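Davell Varnell 2 Road Running Shoe

Men's and women's sizing | Neutral | Everyday training and longer races
Sold and shipped by Lamont Running

In stock in most sizes. The Brick/Oat color is a single run of 1000 pairs and won't be made again. Slate and Black/Gum are regular colors and restock as they sell.

Overview

The Varnell 2 is a light neutral shoe for runners who want one pair for most of the week. It weighs 206 grams in the sample size, has a full-length foam midsole, and uses a thin knit upper that holds its shape better than the one on the first version. There is no plate in the midsole. Davell left it out on purpose and kept the shoe flexible under the ball of the foot, so it feels normal at an easy pace and doesn't push you forward when you're standing in line for coffee after.

Most of our customers who bought the first Varnell used it as a daily trainer and then kept a stiffer shoe for racing. You can do the same with this one. It is also comfortable enough for a half marathon or a marathon if you don't care for plated shoes, and several people on our shop floor have raced in it.

What changed from the first Varnell

The heel collar is lower and has more padding along the sides. The first version rubbed some runners right under the ankle bone, and we took back more than a few pairs for that reason. We haven't had the same complaint with the new collar so far.

The tongue is now stitched to the upper on both sides. On the old shoe it floated free and slid toward the outside of the foot after a few miles.

The toe box is slightly wider. Length is the same. If the old one fit you with thin socks and felt tight with thick ones, you should be fine in the same size now.

The laces are flat instead of round. They stay tied.

The outsole rubber has been moved. There is less of it down the middle of the shoe and more at the outside of the heel and under the big toe, where the first version wore through early.
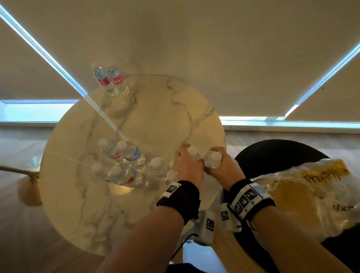
Small water bottles with white caps on a marble tabletop.

Midsole

Davell calls its foam Garkeck. It's the same foam used in the brand's heavier trainer, poured a little softer for this model. Under the heel it feels cushioned but steady, and it doesn't sink when you land on one side. Under the forefoot it is firmer. Runners who land toward the front of the foot will notice that more than heel strikers do.

The foam needs a few runs to loosen up. Out of the box it can feel flat, and if you're trying the shoe on in your kitchen you may wonder what the fuss is about. Take it out for a couple of easy runs before you decide — but read the return terms lower on this page first, so you know what condition we accept.

In cold weather the foam gets noticeably firmer for the first part of a run. That's common in shoes of this type. If you keep your shoes in a garage or on a porch through the winter, bring them inside the night before.

Upper

The upper is a one-piece knit with a thin film bonded over the toe and around the eyelets. The film keeps the knit from stretching where the laces pull on it. There's no film over the middle of the foot, and that part breathes well in summer. It also lets water in quickly. The Varnell 2 isn't a wet weather shoe and Davell doesn't offer a water-resistant version.

The heel counter is semi-rigid. You can press it in with your thumb and it springs back. Step on it to get the shoe on and it will eventually crease, and the crease will be right where your Achilles tendon is. Use the pull tab or a shoehorn.

Reflective details are small: a strip on the pull tab and a mark on the outside of the forefoot. If you run before sunrise or after dark, wear something brighter in addition to the shoes.

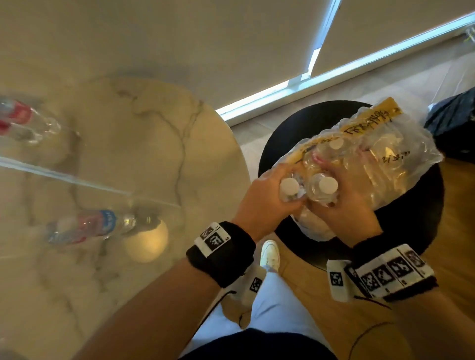
The insole comes out, and there's enough depth in the shoe for most over-the-counter inserts. A thick custom orthotic will raise your heel closer to the top of the collar. If you use one, bring it to the store and try the shoe with it in place, or order at a time when you can send the shoes back easily if it doesn't work.

Outsole

The rubber is split into separate pieces instead of one sheet. This saves weight and lets the shoe bend, but it also leaves patches of bare foam that touch the ground. On pavement, treadmill, track and packed gravel you won't have a problem. On sharp gravel or rocky trail the exposed foam will get cut up. We'd steer you to a trail shoe for that.

Grip on wet pavement is good. Grip on wet paint, metal covers and wet leaves is about what you'd expect from any road shoe, so slow down on those.

Small stones can lodge in the center groove. They push out with a key.

Sizing and fit

Men's sizes run up to 14 with half sizes below that. Women's sizes follow the usual range, also with half sizes. Wide is offered in Slate and Black/Gum only. There is no narrow.

The Varnell 2 fits true to size for most people. The midfoot is snug, and the toe area has a rounded shape with some room over the small toes. If you're between sizes and you run longer distances, take the larger one. Your feet will swell over a long run and the knit doesn't give much in length.

When you try them on, do it late in the day and wear the socks you run in. Lace the shoe with your heel pushed all the way back. You should have a thumb's width in front of your longest toe, and the longest toe isn't always the big one. Walk around on carpet first. If the heel slips, try the last eyelet with a runner's loop before you change size.

People who have worn the same size for years are often surprised when we measure them. Feet get longer and wider with age, and after pregnancy too. If you haven't been measured recently, come in and we'll do it at no charge.

Specifications

Model: Varnell 2
Brand: Davell
Type: Road, neutral
Weight: 206 grams in the sample size
Midsole: Garkeck foam, full length, no plate
Upper: One-piece knit with bonded film
Insole: Removable
Closure: Flat laces
Largest men's size: 14
Colors: Slate, Black/Gum, Brick/Oat
Widths: Standard, Wide (Slate and Black/Gum only)
Included: Shoes, spare laces

Staff note

"I put most of my training into the first Varnell and went through two pairs of it. The new one feels very close underfoot and a lot better around the ankle. My one gripe is the Brick color, which shows dirt right away on the toe. I'd get the Slate if you run on a canal path like I do. I also swapped the laces for the spare pair, which are a little shorter, and haven't had to double knot since."
— Yeshi Jemal, Lamont Running

Care

Take out the insoles and laces and wash them by hand. Clean the upper with a soft brush, cool water and a little dish soap. Don't put the shoes in the washing machine. Heat is worse than water for this foam, so don't use a dryer and don't leave them on a radiator or in the trunk of a car in summer. Stuff them with plain paper and let them dry in the shade. Newspaper works, but the ink can come off on the lighter colors.

If you run every day, a second pair in rotation gives the foam time to recover between runs. It doesn't need to be the same model.

Replace the shoes when the foam feels dead or when one side of the heel is clearly lower than the other. Tread is a poor guide on this model. The rubber often still looks good after the cushioning has gone.

Shipping and returns

Orders go out every weekday except Wednesday, when the stockroom is closed for receiving. You'll get a tracking number by email. Large and wide sizes sometimes ship from our second location and may arrive separately from the rest of your order.

Unworn shoes can be returned in the original box for a full refund. Shoes that have been run in can be exchanged once for store credit if they are clean and the outsole isn't worn through to foam. Brick/Oat pairs can be returned for a refund, but we can't promise another size will be left for an exchange.

Please put the shoe box inside another box when you mail it back. Tape and labels stuck directly on the shoe box mean we can't sell the pair as new.

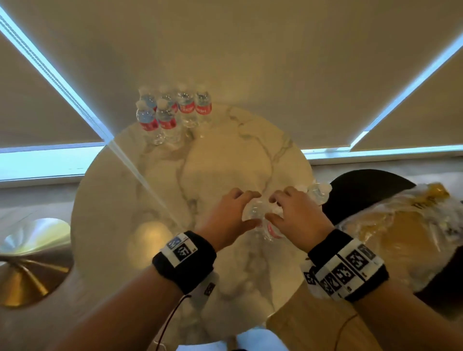 Can I use the Varnell 2 for walking or for standing all day at work?

Plenty of our customers do, and the shoe is comfortable for both. The foam will pack down faster under long hours of standing than it does from running, so keep a separate pair for work if you also train in it. If your floors are often wet or greasy, get a shoe with a rated slip-resistant sole instead.

Is the Varnell 2 a stability shoe?

It's neutral. The base is fairly wide and feels steady, but there's no post or guide rail. Davell makes a stability model on the same last, and we expect it in November.

Will the first Varnell stay available?

We have a few pairs left in small sizes, marked down, on the clearance page. Davell has stopped making it.

Do you price the wide version higher?

Wide and standard cost the same in every color we carry them in.

Questions about fit can be sent through the contact form. Tell us your current shoe and size, what you like or don't like about it, and whether you use inserts.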